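Egg tempera on gesso panel: upper layers lifting when I glaze
Wetdale Painting Materials Help > Supports and Grounds > Tempera 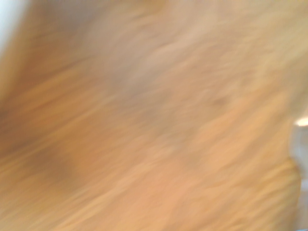

Orange and tan tones, with a paler patch at upper left.

Posted by wikotley_panels
February 28, 2019

I paint in egg tempera on gessoed birch ply. The ground is rabbit skin glue and whiting, eight coats, scraped and then sanded to 400 grit. Yolk medium is made fresh each morning, one part yolk to one part water, and mixed with pigment paste by eye.

The first layers go on without trouble. When I come back with a thin glaze of raw sienna the brush picks up the layer underneath and leaves small bald spots down to the gesso. It happens mostly in the earth colours, and hardly at all in the whites. I have tried waiting two days between layers and the result is the same.

I have a set of panels due at the Ocampo gallery in June, so starting again is possible but not welcome. Is the fault in the ground or in the paint? The whiting is Veveck, the ordinary grade, and the glue is from an old bag with no date on it.

Posted by limewash

Probably the glue. Old glue goes off. Buy new glue.

Posted by terre_verte

It could be either, and the two can be told apart with a simple test.

Take an offcut prepared with the same ground. Rub a damp cotton bud over the bare gesso with light pressure, ten strokes. A trace of white on the cotton is normal. If it comes away loaded and the surface turns to paste, the glue is weak and paint will not hold to it whatever you do. Glue that has been boiled at any stage gives the same result as old glue, so check how you are heating it. It should be warmed in a water bath and never allowed to simmer.

If the ground passes, look at the paint. You say it is worst in the earths. Siennas and ochres need more medium than titanium white does, and mixing by eye tends to starve them. Brush out a patch of each colour on glass, leave it overnight and lift it with a razor blade. Properly tempered paint comes up in a flexible curl. Underbound paint comes up as powder. If it is powder, add yolk to that colour in small amounts and repeat until it curls. Too much yolk shows as a greasy shine and the next layer will bead on it.

Then there is the glaze itself. Bald spots down to the gesso usually mean the brush was too wet, or passed twice over the same place before the first stroke had set. Squeeze the brush out between finger and thumb until it leaves a mark with no puddle at the end. Lay each stroke once and move on -- come back to that area when it is touch dry, which takes a minute or so in a normal room.

Sanding to 400 is on the fine side for this ground. A very polished gesso has less tooth and absorbs more slowly. I stop at 320.

For the June panels, I would not scrape anything until you have done the cotton bud test. If the ground is sound, the bald spots can be filled with small hatched strokes of well-tempered colour and they will not show once the surface is built up.

See also thread 3,753 (testing glue strength) and thread 3,926 (yolk ratios for earth pigments).

Posted by panel_and_pin

Agree with most of the above, except the sanding. I go to 600 and have no lifting at all, though my layers are very thin.

One thing to add -- pierce the yolk sac and let the yolk run out of it. Bits of membrane left in the medium catch on the brush and drag the paint with them.

2 people found this page useful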